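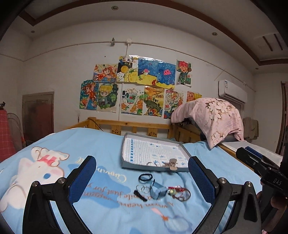

Hair tie, rings, clip, pouch and bead keychain on the sheet. Lid with grid mat behind.

May, Sunday, afternoon session

Topic: small-item pickup with the hand-held grippers, hair accessories and jewelry. Bed surface, soft. The Ansah line at Tundulcombe will see the same classes of item on a hard belt, so treat anything below about sheet drag as specific to this setup.

Procedure as before. Item starts on the sheet, goes to the tray, gets set down on the grid mat, hand clears, next item. One gripper in each hand. Recording stays on between items unless something rolls off the sheet.

Session target was 20 clean transfers per item class. Reached it for clips and keychains. Did not reach it for rings.

Notes by class:

Hair clips, flat. Easy when the clip lies diagonal to the fingers. When it is parallel, the pads close over it and pick up fabric too. Rotate the wrist before closing, not after.

Hair tie. Pinching one side of the loop works. Pinching both together works better but takes longer to line up.

Rings. Poor. Thin stock, and the sheet gives under the fingertips so the pads ride over the top. Tried holding the sheet taut with the second gripper. Helped, but that leaves no free hand and is not a motion we want in the data. Redo on a firm board.

Pouch. No problem from any direction.

Keychains. Grab the charm or the tag. Grabbing the cord lets the rest swing, and it then touches down in a different grid square from the one intended.

Claw clips. These took most of the session. Two approaches: across the wings, or low down on the teeth. Squeezing the wings together opens the clip, and an open clip is harder to set down flat. Gripping by the teeth is stable in the air but the clip tips over on release. Light closure near the hinge was the best compromise. Need to write that down for the Brovcombe people in plain words, with a picture.

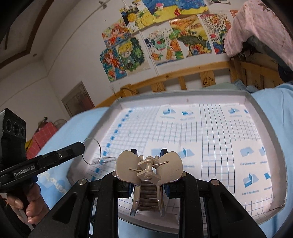
Claw clip between the pads, second gripper at left. Teeth down.

Staffing side, from the talk with the Tundulcombe sorters:

The returns bench there handles up to 400 small pieces a shift by hand. Under the current plan the Ansah cell takes the rigid items first (clips, keychains, tags) and the bench keeps everything soft, tangled or broken. On paper this is a lighter load. The sorters do not read it that way and I think they are right. The rigid items are the quick ones. Take them away and what is left is a full shift of knots and chains, at a piece rate that was set on the old mix.

Rate has to be recalculated before the cell goes in. I have put this in the Atis log as blocking. It was previously listed as a comment.

Second point they raised: who does the recording work. So far 2 sorters per site have been pulled off the bench to do gripper sessions. They get bench pay, the bench is short while they are gone, and the others cover. The sorters who have done it say it is slower and harder on the forearm than bare-hand sorting, mostly from holding the closing force. My own forearm agrees after this afternoon. Sessions should be capped, with a break built in and logged as work time.

Third point, smaller. The sorters check for damage as they handle: a spring that feels weak, a hinge with play in it. They do it without being asked and it is not in any job description. The gripper does not give you that. I tried to judge the spring on the claw clip through the pads and could not. If the cell takes the clips, somebody has to inspect them downstream, and that is a new task which currently belongs to no one. Propose it stays with the bench, with time allotted.

Asked whether they would want to run the cell once it is in. Answers mixed. One wants training now. Most want to see hours first.

To do:
- firm board for rings, repeat the class
- move the mat so the number column stays clear of the left hand
- grip note for claw clips, send to Brovcombe
- rate recalculation, open in Atis
- session cap: asking for 4 blocks a day with a break after each
- check pads for lint after work on bedding

Rings are first up next session. Do not start another class until they are done.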